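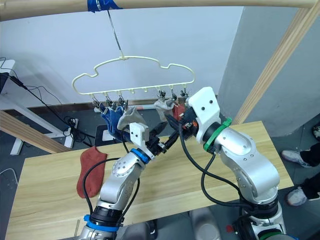
Mkhize wrote, after trying the first release, that the episodes were usable but that the card did not state which attempts had been kept and which discarded. The present version of this document answers that remark.

Remine Sock Hanging Set
Data card, revised 26/11/2023

Summary
The set contains 600 episodes of two-arm manipulation, recorded by teleoperation at the Vulville site. In each episode the operator works with socks and a hanger fitted with metal clips. The set is intended for training and testing policies that learn from demonstration.

Contents
– 400 episodes of hanging a sock
– 200 episodes of taking a sock down
Each episode holds the head camera video, joint positions for both arms, gripper commands and a short written instruction.

Selection
Failed attempts are kept and labeled. An episode is discarded only if a recording stream is missing. Of the episodes kept, 215 include at least one dropped sock or repeated grasp – these should be filtered out by users who want clean demonstrations only.

Known limits
All episodes come from one site and one type of hanger. Lighting was not varied. Results should not be taken to hold for other garments.

Access
Requests are handled through the Vedon portal. Version 2 is planned for December.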